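Firkside Shared Kitchen: Frequently Asked Questions

Who may use the kitchen?
The kitchen is open to all residents of Firkside who have completed the short induction with Ayten Yurt. Guests may cook when accompanied by a resident.

What is the marble-patterned surface, and how should it be cleaned?
The pattern is a decorative finish and should not be treated as real stone. Wipe it with a soft cloth and mild washing-up liquid. Scouring pads and bleach must not be used.
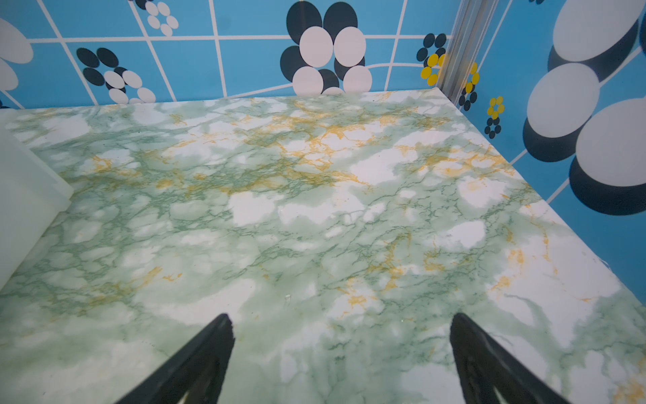
The marble-patterned worktop, with the blue wall behind.

Where should spices be kept?
Jars are to be stored upright in the cupboard, with the label facing outwards. Ground spices such as paprika can stain, and any spilt powder should be brushed up dry before the surface is wiped.
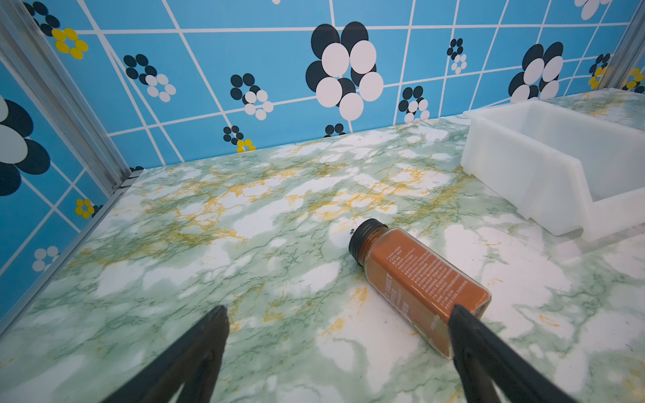

How long may an opened jar be kept?
Opened jars of ground spice are kept for 12 months from the date written on the lid, after which they are thrown away.

May I leave my own items on the worktop overnight?
Personal items should be put away by 10 p.m. Anything left out will be moved to locker 66, and may be collected from Güven Sönmez at the office.

Does the wall covering need special care?
A damp cloth is sufficient. Please do not fix hooks or adhesive tape to the blue panels. 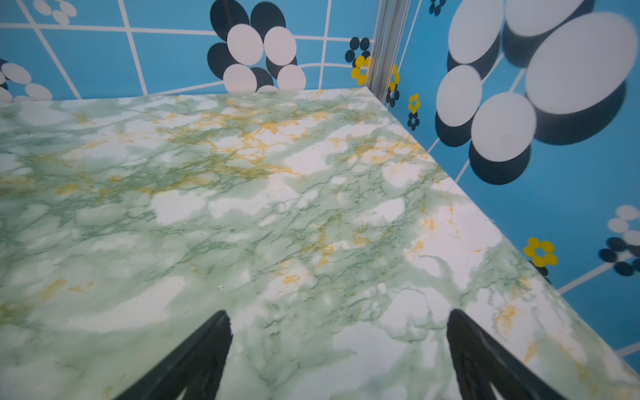

Worktop and blue wall panels, corner view.

Whom should I contact about damage?
Please report damage to Zainab Balogun on extension 449.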